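The shared desk, and other disputed territory

Gladys Cáceres has run the big workroom at Sotura since December, and she would like it known that she never asked for the desks. "I asked for shelves," she says. "I got one shelf and a lot of desk."

The desks are white and long, and in her view they behave like flypaper. People put a thing down for a minute and it takes up residence. Wet wipes, a jar with a lid, a power strip, somebody's water bottle. Her first rule was that every object needed an owner by 3 in the afternoon. It lasted 2 days.
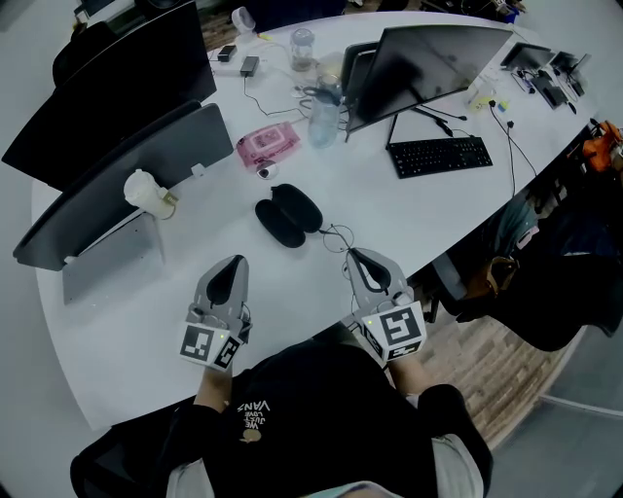
Brayan Huaranga remembers the rule differently and says it was dropped before lunch on the first day, when the only things left without an owner turned out to be Gladys's.

She doesn't argue the point. She moved on to cups, where she has firmer opinions. At one time she collected nearly 20 from a single room – "and every one of them, I was told, was still being drunk." Cups now are supposed to live behind the monitors, away from elbows and keyboards. She concedes that this mostly makes them harder to find.

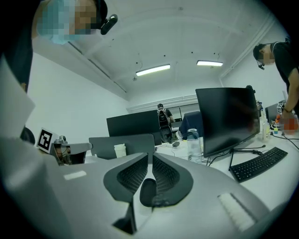

White walls, high beams, and a paper cup on the desk.

The ceiling is the one part of the room she praises without conditions. It's white, it has beams, and no one has yet worked out how to leave anything on it. "If I could turn the place upside down, I'd have 100 percent clear surfaces," she says.

Cables are another matter. Jhonatan Zapata once labeled them all with tape, in handwriting only he could read. Gladys kept the labels anyway – she thought they looked organized. 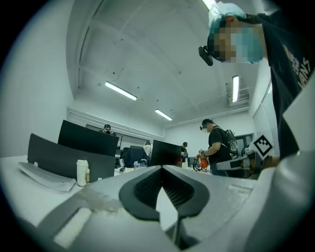
What she would do with a bigger budget

"Drawers," says Gladys, before I've finished asking. Then she thinks about what would go into the drawers, and asks if she can change her answer to a smaller desk.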